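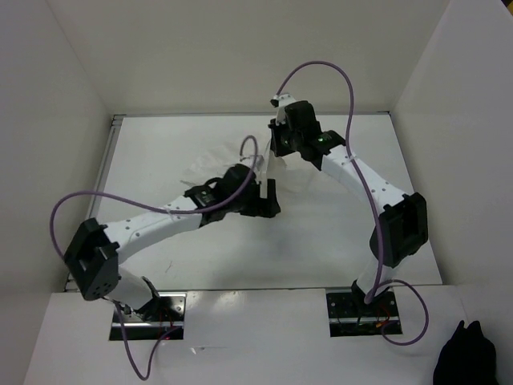 Two-arm cell taking over film removal – what happens to the bench operators?

Posted by Domenica Egger

I run second shift in the packing room at Sturnetti in Flutatstead. We strip protective film from clear plastic parts by hand, inspect them, and bag them. Five operators per shift, 1045 parts on a normal shift. In May a two-arm cell goes live for the film step. Management says headcount stays the same but "roles will be adjusted." I have no written description of the adjusted roles. What did the work look like at other sites after the change, and what should I ask for before startup?

Remo Tanner
Process technician, similar cell, different product.

Film removal is a poor task for one gripper. The part moves when the film is pulled, so the second arm has to hold it. Clear material makes this harder, as vision systems lose the edges against a white surface. Expect missed grips in the first weeks and expect an operator to be clearing them.

What changed for our people:

Peeling went away almost completely. Wrist complaints dropped with it.
Inspection stayed manual and became nearly the whole job. Eight hours of looking at clear parts is tiring in a different way, so we rotate every 45 minutes.
One person per shift became cell attendant. Duties are loading, clearing loose film, restarting after a stop, and logging the stop code.

The attendant job was given out informally at first, with no pay change. That caused more trouble than the machine did. Ask for a written job description, a pay grade and paid training hours. Ask also who is allowed to enter the enclosure and what the lockout procedure is. At our site operators may reach in only with the drives off and the lock applied – no exceptions for a quick pull of stuck film.

Check cable routing during acceptance. Cables that hang in loops along the arms need enough slack for full travel but must not catch on the part or the other arm. Whoever attends the cell should know what normal looks like.

Ambros Hubmann
They always say headcount stays the same. Get it in writing.

Natalina Cocco
Agree with Remo on rotation. I would add the rate. Our target went from 1045 to 1543 per shift on the day of startup, based on the vendor's cycle time with no stops included. Inspection could not keep up and the scrap figures got worse. We had it reset after a month using logged run time. Ask that no new rate be set until the stop log covers at least four full weeks, and that operators can see the log.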